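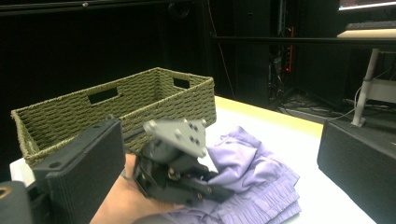
Muireann hit record at twenty past four and the Grummont went flat on the low D. Again.

"It's the room," Kevin said.

"It's the reed."

"Could be the room."

She stopped the take. 93 of them on the drive now, all the same bottom octave, soft, medium, loud, and a fourth layer Kevin wanted that was mostly the bellows breathing. The harmonium had come over from Jusport in June on the back of a bread van. Last one that still spoke, supposedly. Old Ní Bhriain had played it for weddings until her knees went.

"Do we keep the wheeze?" he asked.

"Keep everything."

Outside, a tractor. They waited. Headphones half off, Kevin chewing the drawstring of his hoodie. Then quiet. Then a dog.

"Oh come on."

She laughed, first time all day, and put her foot down and played without telling him. Not a sample. Just the slow thing her aunt used to hum over the sink, four chords, the D sagging under all of it like a wet clothesline. She knew you couldnt sell that. You couldn't map it across a keyboard either, somebody in a bedroom in Ohio would press a key and get a clean note and never hear the lean in it, how it leaned toward the next one.

When she let go, the air ran out of the bellows for ages.

Kevin hadn't moved. The little red light was on.

"Did you get that?"

"Nearly 70 seconds," he said. "What do I call it?"

She looked at the list, low_D_soft, low_D_med, low_D_loud, on and on down the screeen.

"Put it under dog," she said. "Go again."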